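Please Let the Small Towns Keep Their Market Halls

By Helmut Frerichs

When I moved to Eskola, I did not know where to buy an onion. There was a supermarket on the road out of town, but I had no car then, and the walk was along a road without a sidewalk. A neighbor sent me to the market hall behind the church. I have bought my onions there ever since, and I am writing now because the town wants to close it.

The plan is well known to those who read the local paper. The hall would be sold to a company called Clistanon, which would make offices on the upper level and a parking area below. The traders would get a place outdoors, two mornings in the month. The town says this is a compromise. For me it is a closing with a polite name.

I understand the argument of money. The roof is old, the heating is expensive, and in winter there are stalls which stay empty. I do not say that the town is lying about these things. But a library also costs money, and a bench in the park costs money, and we don't ask the bench how much it has earned this year.

In Daltaren, where my sister lives, they closed their hall nine years ago. The promise was the same, a market outdoors with the same traders. The fish seller stopped first. He needs cold water and electricity, and on an open square he had to bring both. Then the cheese woman went to Erero, where there is still a roof. My sister now drives 20 minutes for fish, and she says that she eats less of it.

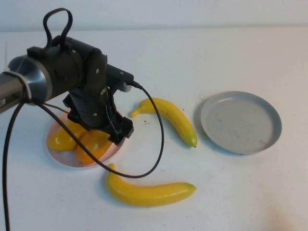

Who is the market hall for, if most families already shop at the supermarket?

It is for those who buy little and buy often. An old man who cooks for himself doesn't want a bag of ten potatoes. He wants three, and he wants to choose them. A young couple without a car wants to walk home with the food for one evening. These people also pay taxes in our town, and they do not come often to the public meetings, which begin at six, when they are cooking.

There is another thing, harder to put in a budget. In a hall you learn how to eat in the place where you live. I grew up in a different country, and the first time I saw celery root I thought it was something for animals. The woman at the stall cut a piece and told me to boil it with milk. I would not have learned this from a shelf. I also learned many words there, including some that are not polite, from the man with the eggs.

Some readers will say I am sentimental, and perhaps they are right. But I have tried to think also of practical steps. The hall is used only until one in the afternoon. It could be rented in the evenings for dances, for courses, for the choir which now sings in a cold school gym. The empty stalls could be offered for a small rent in the first year, so that a young baker can try without a big debt. Around 600 people have signed the letter that lies at the flower stall, and many of them wrote ideas next to their names. I would like the town to read these ideas before it signs with Clistanon.

The decision is planned for July, when half of Eskola is on vacation. I ask that it be moved to the fall. The roof has waited a long time already, and it can wait until the people are home again.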